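Updated June 2022. Notes for the Jesdale packing floor, mostly the step 3 stuff people keep asking me on break. Written fast, ask me if something's off. - Ha-rang Seok

# Teaching a pick in the sim before you touch the real cell

Who this is for: packers moving over to cell tender on line 5. No coding. If you can run the label printer you can do this.

What you need:

- your Kwon login (the new one, old badge numbers don't work)
- the desk PC by the Broron office, not the tablet
- 40 minutes where no one calls you back to the line

## 1. Open the job

Start Jerkix. File > Open > job 1876. Save a copy with your initials FIRST. Two people have already overwritten the master and I had to rebuild it.

## 2. Strip it down

Turn off conveyor, guarding, cartons. All of it. Just the arm and the practice block. Looks bare, fine. You want to see the fingers and the block and nothing else while you're learning.

## 3. Set the approach point

Jog the arm over the block. Gripper open, hand pointing down. Stop with a gap. Do not go straight to the grab. Most bad picks I see are a missing approach point, arm comes in sideways and knocks the thing over.

Gap about one block high is a good place to start.

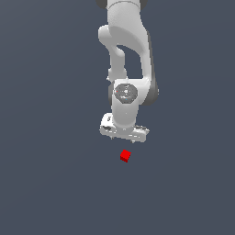

*Step 3, stopped above the red block. Hand still tilted a little, block turned on the diagonal.*

Fix the tilt before you save. Wrist jog, small steps, look from the front and then from the side. Then check the block's rotation against the fingers. If the block sits at an angle the fingers hit corners, so rotate the hand to match. Save as P1.

## 4. Set the pick point

Straight down from P1, slow speed. Close gripper. Save as P2. Back up to P1. If it drops the block, your P2 is to high, go down a hair and try again.

Run it 9 times. Nudge the block between runs. If it misses even once go back to step 3, don't fudge it with speed.

## 5. Sign off

Print the run log, initial it, put it in the tray. I look at it, then we do it together on the real arm at low speed. You don't do the first real run alone. Not a trust thing, everyone does it this way, me included.

## What changes for your shift

Got asked this a lot so:

- Lifting off line 5 goes to the arm. Reaching, loading cartons, clearing jams is still people.
- Tender rotation is two hours, then swap. Standing and watching a cell is more tiring than it sounds. I did a full shift of it in December and missed a jam right in front of me.
- You can stop the cell any time for any reason. No form for the first stop. Please use it.
- Damaged box calls stay with packers. The arm can't tell a crushed corner from a good one, you can.
- Pay grade for tenders: still waiting on an answer. I've asked in writing. Will put it here when I have it, not going to guess.

If you'd rather stay on hand pack, say so now, before the new rota goes up. There are still spots on the other lines and a couple people have allready taken them. No hard feelings.

## Stuff that trips people up

**Arm won't move.** You're in playback. Hit Teach.

**Block vanished.** You hid it along with the cartons. View > Parts > tick it back on.

**Jerkix says "limit".** A joint ran out of travel. Jog back the way you came, then come in from the other side.

**Saved over P1.** Undo goes back one step only. After that, open your copy again and redo it.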